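So I finally signed up for the sourdough swap at the community hall, and I am hooked! Dewanti Ismail talked me into it over a flat white (she'd been going since before Christmas) and I turned up with two loaves wrapped in a tea towel and no idea what I was doing. You put your bread down, you get a ticket, you take somebody else's home.

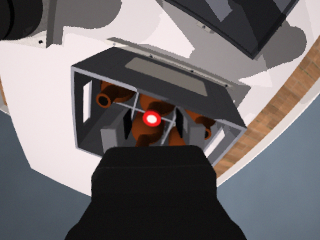 Mine went to Rosalba Morelli, who emailed me the next morning to say the crust was lovely but had I tried it with less salt? Fair call. I'd been putting in 20 grams because that's what Mum always did. I've gone down a bit now and my husband reckons he can't taste the difference, but he also puts Vegemite on everything, so.

What I brought home was a rye with caraway, dense as a brick and absolutely gorgeous toasted. I've been trying to copy it ever since. First go was gluey in the middle, second go I forgot it in the oven while I was on the phone to my sister.

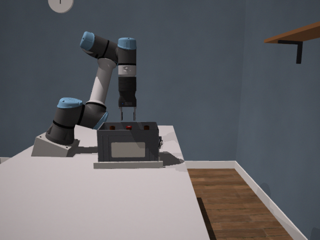 Third go was nearly there! I think my kitchen's just too warm this time of year, so the dough races off before lunch. I might try an overnight prove in the fridge, if I can shift the beers. Next swap's in March and I'm bringing the rye, gluey or not.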